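A Sunday at the Brirkorport Packing Open Day

Posted under: Visits

Brirkorport opened its returns and repacking building to the public on Sunday, June 4, 2023. I had signed up online in the spring and mostly forgotten it until the reminder came. The building sits behind the bus depot, and the walk from the stop takes longer than the map suggests since the footbridge is closed. If you go next year, take the road past the tire shop.

Entry was free. They handed out a paper badge, a pair of foam earplugs I never needed, and a folded plan of the floor with the stops numbered. The groups were kept small and ours had a guide, Tomomi Wada, who has worked in footwear returns for most of her career and talks about boxes the way other people talk about cars.

What the building does

Shoes that come back from online orders arrive here in gray sacks. They are checked, cleaned if that will help, put back in a box, and sent either to the store that sold them or to an outlet buyer. Wada told us that 473 pairs had come through on the Friday before, which she called a quiet day. Sandals had not started coming back yet. They peak later in June, after the first warm weekends.

The first stop was the sorting bench, where you could try grading a shoe yourself. There are 4 grades. I was given a white tennis shoe with a crease over the toes and put it one grade too high. The crease was fine, but I had missed a small stone pressed into the sole.

The packing bench

The bench I had come for was at the second stop. I run a small resale table on weekends and send out a few pairs a month, usually badly packed, so I wanted to see how it is done by people who do it all day.

Most of it comes down to the box. Wada's rule is that a shoe goes back into the box it was sold in if the corners still hold, even if the cardboard looks tired. Lids are kept apart from the boxes until the last moment so that the inside can be checked. A 361° box was out for the demonstration, plain brown cardboard with the logo printed small near a lower corner, and a black shoe in it.
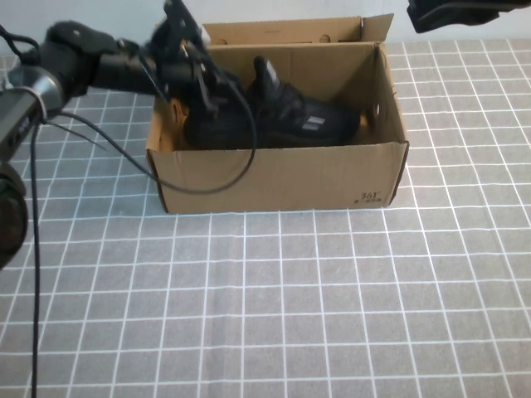 She then went through the order of work. The left shoe goes in first, on its side, with the sole toward the long wall. The right shoe follows, turned end for end, so that the toe of one lies by the heel of the other. Tissue goes between them and one loose sheet goes over the top. The laces are tucked inside the shoe and never wrapped around it, which had been my habit. Wrapped laces leave a mark on soft uppers if the box sits through a hot week in a truck.

Paper stuffing is only used in the toe. I had always filled the whole shoe, and was told that this pushes the heel out of shape and wastes paper. One sheet per shoe, crumpled once, is enough for most sizes.

Checking the inside of a box

Before anything goes in, the box is tipped toward the light. Staff look at the folds first. A crease across a side wall is acceptable as long as the wall stands up without help. A tear at a fold is not, and the box goes to the baler. They also run a thumb along the floor of the box where it meets the walls, which is where grit, crumbs of glue and bits of old tissue collect. A single speck will rub against the shoe for the whole trip.

I asked about the holes you find punched in some shoeboxes. The answer was air, mainly. A shoe that has been cleaned still holds a little damp even after a night on the rack, and a closed box with no opening smells bad within a week. Some people on the floor like them for another reason: you can hook a finger in and pull the box off a tight shelf.

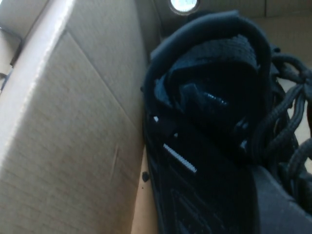
Minoru Shimada disagreed on the last point, and said that pulling a full box by its hole was the quickest way to rip the wall, and that he had thrown out plenty of good boxes for that reason. His advice was to push the neighbors apart and lift with both hands. Wada said that was fine if you had the time. They had clearly been through this before, and the group moved on.

Supplies

A side table had samples of what they use. The tissue is from Sasaki and comes in flat packs, 58 sheets to a pack, already cut to size. I felt a few and took one pack home for the price of a coffee. The labels are from Temix — white, matte, and they peel off cardboard without taking the top layer along. I would like to find a shop that sells those in small rolls, but the woman at the table only knew of full cartons.

The shelving was new and came from a firm called Nullbridge. It is set at a slight slope so the boxes slide forward when one is taken. It looked good, though a man in our group pointed out that a light box with sandals in it did not slide at all.

Looking a shoe over

The last stop was the final check before the lid goes on. The shoe is taken out and looked at from above, then from the heel, then turned over. Black shoes are the hard ones. Dust shows on them but scuffs often do not, and a scuff that was missed indoors is the first thing the customer sees by a window. Wada has people tilt the shoe slowly and watch for a dull patch where the material should look even.

The lining gets the same treatment. Lint from socks gathers at the toe end, out of sight, and is pulled out with a strip of tape folded over two fingers. I tried that at home the same evening on a pair of my own and was not proud of the result.

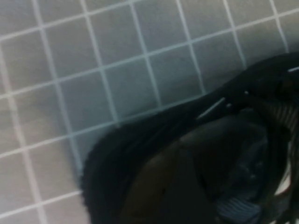
Practical notes

The tour took a little over an hour and a half with questions. There are stairs to the upper gallery, but you can skip it and lose very little.

Coffee and rice crackers were served by the exit. The outlet corner next to it had 101 pairs on sale, mostly in very small and very large sizes. I bought nothing, though there was a pair of brown walking shoes I went back to twice.

Children were welcome and had a lacing board to keep them busy. Closed shoes were required on the floor, and one visitor in flip-flops was lent a pair of rubber clogs.

Sign-up for next year is through the same page as before. Parking is limited to the row along the fence, and it was full when I left.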